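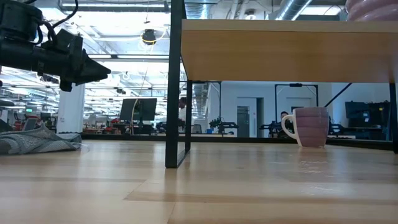
Thread on varnishing a work table and then putting a shelf riser on it, for anyone who asked after the last one. The top is pale butt-jointed planks with slightly darker strips, finished in Joner gloss, 2 coats. Gloss shows you what satin hides. Look at the mauve mug under the shelf: you get a faint pink reflection of it in the wood. A flatter surface would give a sharper one. Mine is a brushed finish in an ordinary work space and I'm leaving it.

Home | Posts | Threads | Archive | About

Posted in February by the Wernisau bench account

Print this page | E-mail this thread

2/ Schedule, same as before. Sand to 200, vacuum, wipe, first coat thinned, second coat straight from the can. Overnight between coats. The can says you can recoat the same day. In February, in a building this size, you can't.

3/ The riser is a Kurek kit: black legs, flat foot bar at each end, one light wood board. It goes together with a hex key. Do not fully tighten anything until it is standing on the surface it will live on. If you tighten it on the floor it will rock on the table.

4/ Question from the replies: do the foot bars mark the varnish? Yes, if you drag them. Lift the riser to move it. I put Nallow felt strip under the bars, trimmed 3 mm short of each end so it doesn't show or collect dust.

5/ Second question: why a riser when there's a perfectly good table. Depth. Things pushed to the back of a deep table stay there. With a board over the back half you get two shallow surfaces, and you can see what is on both of them. Mugs below, the ribbed pink piece on top. Tall things go on top because the clearance below is fixed by the legs and I'm not cutting legs.

6/ Load. The board is supported at the ends only. Keep the heavy items over the legs and the light ones mid-span. I have not measured sag and I'm not going to publish a number for it.

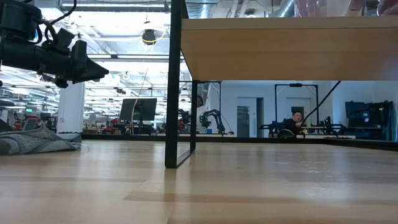

7/ Cleaning. Gray cloth, water, wrung out hard. Wipe along the planks, never across. Across the joints you push crumbs and grit into the seams, and then you are picking them out with a toothpick.

8/ On the cloth itself: woven cotton is fine, microfiber is fine, paper towel is not. Paper towel leaves fine scratches in gloss that you will see every time the overhead lights are on. Shake the cloth out before you use it. Trim loose threads if they snag on the foot bars.

9/ Rings. If a mug leaves a white ring, leave it alone for a day before doing anything. Most of mine have faded by then. If it hasn't, a little paste wax on the cloth, light pressure, buff. Don't start with sandpaper.

10/ Someone asked about the darker strip near the front. It is a different board from the same stack, no stain on it. I laid it there on purpose so the variation would look deliberate. Opinions at Wernisau are divided.

11/ Would I use gloss again? On a table that gets photographed or lit from above, no, I'd use satin. On one that gets wiped several times a day, yes. It cleans faster and you can see what you missed.

12/ Next thread is edge banding on the second riser board. The first attempt lifted at one corner and I have to redo it.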